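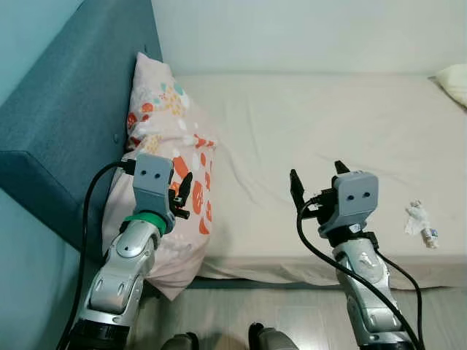

Teal headboard, cream sheet, white pillow

Your Questions, Answered

I'm Tove Ketilsson and I write this site about sleeping better on a normal person's budget. These are the things that land in my inbox most, so please have a look before you write (but do write, I love the mail!).

How often should I wash my sheets?
Once a week if you sweat at night or share with a dog, every two weeks otherwise. I wash mine warm with half the soap the box tells me to use. Too much soap is why your sheets feel stiff.

Is thread count a scam?
Kind of! Anything over 300 and I stop paying attention. Sellers can get those huge numbers by counting every tiny strand twisted into the yarn. Feel the cloth if you can, and hold it up to a window. If you see lots of daylight, put it back.

My fitted sheet keeps popping off. Help?
Measure your mattress from top to bottom, topper included, and then buy a sheet with deeper pockets than that. I put up with a badly fitting one for years and got so used to tucking it back in at 3 a.m. that I thought everyone did it.

Can I clean a padded headboard myself?
Sure, if it has a care tag that says water is okay. Vacuum it first with the soft brush, then go over it with a damp cloth and a drop of dish soap. Go easy near buttons and seams, where water likes to sit. Test a spot around the back before anything else.

What pillow do you use?
A Stovitness, the medium one. I bought it with my own money and it's held up for 5 years, though I'm a back sleeper and my sister (side sleeper, very picky) can't stand it.

And the Bravix mattress you reviewed, still happy?
Mostly, yes. It's gone a bit soft on my side since September, so I rotated it and that helped. I'll update the review when I know more.

Would you ever spend $2,000 on a mattress?
I wouldn't, but if your back is bad and you've tried lying on it for a good long while in the store, I won't talk you out of it. Ask about returns first, and ask who pays for pickup.

Do you take free products?
No. I get offers and I turn them down.

How do I reach you?
Use the contact form. I usually answer in the evening, after the dishes.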